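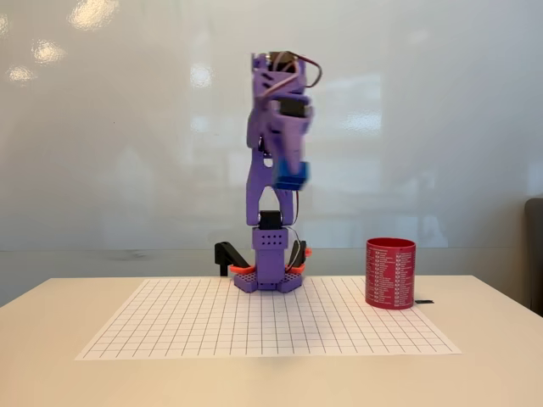 When Montserrat Bustamante started work on Kisden, a calendar program for people who share a household, she had already given up on four others. She had been using one of them for three years.

"It did everything I asked," she says. "The trouble was my husband wouldn't open it. He had his dentist appointments on a card in his wallet, and I had mine on the phone, and the kids' stuff was on the refrigerator."

Kisden 2 came out in December, and a smaller update with better printing followed in the spring. It runs on Mac and Windows and costs $10 per household per year. Bustamante writes the code with Gaetano Sala, whom she met when both worked on payroll software. Zorica Yordanov answers the support mail, three mornings a week.

The program has one main window, which shows two weeks. There is no month view by default, although version 2 added one under the View menu after a long argument. Sala was against it.

"I still am," he says. "You get a little box for each day and you can fit maybe two words in it. People click on the box to find out what it says, so now they're in the day view anyway. But we got a lot of mail."

How much mail? Yordanov kept a folder. By the time the beta closed it held 137 requests for a month view and 106 for color coding by person. Color coding went in first, being the easier of the two.

Repeating events took the longest. The first version could handle "every Tuesday" and "the 15th of the month" and not much else. A user wrote to say that her trash was picked up every week and her recycling every other week, except when a holiday pushed both back a day, and could the program do that. It couldn't. Bustamante spent most of a winter on it.

"I rewrote that part twice," she says. "The second time I threw out the dialog box. Now you type it in a sentence, and it shows you the next five dates it came up with. If one is wrong, you drag it. It asks if you want to move just that one or all of the ones after it. Before, people were setting six things on a form and hoping."

Sync goes through the company's own server. Sala would have preferred to use an outside service, and for a while the beta did, but changes made on two computers at the same time sometimes produced duplicate events. One tester opened her calendar to find 100 copies of a piano lesson.

"She was nice about it," Sala says. "She sent a screenshot and asked if she should be practicing more."

There is no phone app yet. For now, a Kisden calendar can be subscribed to from a phone, but only to read it. Bustamante says this is the complaint she hears most often and the one she has the least to say about, other than that she is working on it. She won't give a date. The last time she gave one, for the Windows version, she missed it by seven months.

I asked whether her husband uses the program.

"He looks at it," she says. "He has me put things in. The card is still in his wallet."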